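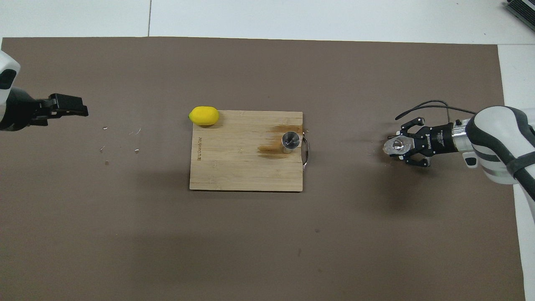

Setting up the Gristik two-arm bench kit for a kitchen task

By Sebastião Evangelista

The Gristik kit comes with two arms, a parallel gripper and a multi-fingered gripper. These steps cover a first table task with a lemon, a steel cup and a cutting board. Allow 65 minutes.

1. Lay the mat flat and tape the back corners. A matte mat works best, as shiny ones confuse the head camera.

2. Bolt the parallel gripper to the left arm and the multi-fingered one to the right. Leave slack in the right cable – it has to clear the wrist through a full turn.

3. Put the board between the two grippers with its long sides running left to right. If it has a metal handle, point the handle toward the right arm.

4. Set the lemon on the left side of the board and the cup on the right.

5. Open the Skesta software and choose New Task. Set speed to 18 percent and grip force to 28. You can raise the speed later, but leave the force alone for anything clear or breakable.

6. Jog each arm over the board by hand control. Save a start pose for each one with the gripper open.

7. Run the task once with no objects on the board, then put them back and run it again.

If the right gripper drops clear pieces, lower its approach height and retry. Wipe crumbs off the mat between runs.

The kit is sold with one mat. Spare finger pads are extra and are rated for 200 hours. We changed ours in January, and the swap needs only the small hex key from the box.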